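Good practice for handling soft packaging

Altmont has revised its rules for robot cells that handle bagged goods, and this post sets out the changes that matter most to those who run them. The Mellden site adopted the rules in October.

Each cell must now complete 1000 picks on a single type of packaging before a new type is introduced. Clear film is treated as a separate class, as its edges are difficult for a wrist camera to find against a pale surface. Operators should record every failed grip, including those corrected by hand.

A bag should be approached from open table, with the fingers clear of the film until the final descent.

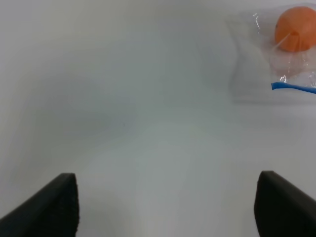
Under section 38, a cell that fails 3 picks in succession must stop and wait for an operator. We had argued for a higher limit and have since withdrawn the request. Comments on the draft annex for tied bags remain open.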